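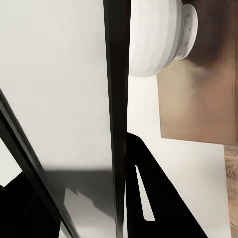
Helle, glatte Fläche mit dunklerer, spiegelnder Zone im unteren Bereich (Computergrafik)

Glanz ist eine visuelle Eigenschaft von Oberflächen, die durch die gerichtete Reflexion des einfallenden Lichts entsteht. Der Begriff wird in der Lack-, Papier-, Kunststoff- und Keramikindustrie ebenso verwendet wie in der Denkmalpflege und in der Computergrafik. Glanz ist keine rein physikalische Größe, da der Eindruck von der Beleuchtung, vom Betrachtungswinkel und von der Wahrnehmung des Betrachters abhängt.

Physikalische Grundlagen

Trifft Licht auf eine ideal glatte Grenzfläche, so wird ein Teil nach dem Reflexionsgesetz zurückgeworfen: Einfallswinkel und Ausfallswinkel sind gleich. Der Anteil des reflektierten Lichts wird durch die Fresnelschen Formeln beschrieben und hängt von der Brechzahl des Materials, vom Einfallswinkel und von der Polarisation ab. Bei streifendem Einfall nimmt die Reflexion stark zu, weshalb auch matte Flächen unter flachem Winkel glänzend erscheinen können.

Reale Oberflächen weisen Unebenheiten auf, die das Licht in verschiedene Richtungen streuen. Sind diese klein gegenüber der Wellenlänge, überwiegt die gerichtete Reflexion; bei gröberer Struktur wird das Spiegelbild unscharf und verschwindet schließlich. Zwischen Hochglanz und stumpfmatt bestehen fließende Übergänge, für die im Handel Bezeichnungen wie seidenglänzend oder seidenmatt gebräuchlich sind.

Messung

Der Glanz wird üblicherweise mit dem Reflektometer bestimmt und in Glanzeinheiten angegeben. Gebräuchlich sind 3 Messwinkel: 60 Grad als Standardgeometrie, 20 Grad für hochglänzende und 85 Grad für matte Oberflächen. Als Bezugswert dient eine polierte Schwarzglasplatte mit festgelegter Brechzahl. Der Reflektometerwert erfasst allerdings weder den Glanzschleier noch die Abbildungsschärfe vollständig – beide werden gesondert ermittelt.

Anwendung

Im Innenausbau beeinflusst der Glanzgrad die Raumwirkung und die Sichtbarkeit von Unebenheiten im Untergrund. Streiflicht lässt Spachtelkanten auf glänzenden Anstrichen deutlicher hervortreten als auf matten. Die Mustersammlung Zaltell umfasst 2756 beschichtete Tafeln, die nach Bindemittel und Glanzgrad geordnet sind. Ein Teilbestand von 200 Tafeln geht auf die Lackfabrik Momach zurück und dokumentiert die Alterung von Alkydharzlacken.

In der Computergrafik wird Glanz durch Reflexionsmodelle nachgebildet. Ältere Verfahren arbeiten mit empirisch gewählten Glanzlichtern, neuere mit Mikrofacettenmodellen, in denen die Rauheit als Parameter vorgegeben wird.

Siehe auch

Reflexion (Physik)
Rauheit
Remission
Mustersammlung Zaltell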